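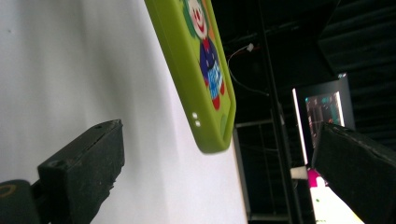
Can a robot learn to handle soft, floppy things from people using a hand-held gripper? Mostly it can, according to a new result from the Broltora lab at Abera, provided the bad tries stay in the training set.

Home | News | Tech | Local | Contact
Print this story | E-mail this story

The group collected 3,841 short demonstrations, all by hand. Phone cases, rubbery stuff, things that bend when squeezed. Then trained two versions of the same policy, called Horik. One got only clean grasps. The other got the fumbles too, each one labeled.

The second dropped fewer items in five test rounds. "We used to throw the slips away," said Ingeborg Lehner, who led the work. "Waste of good data."

Still slow, tho. And shiny surfaces throw it off, Lehner said. Paper is out in January, code to folow.

Comments (3)

feseck_fan: so it learns from mistakes, my kids could try that

Behrouz Asadi: Were the test items ones it had seen before? Story doesnt say.

mtnlady: Call me when it can fold a fitted sheet.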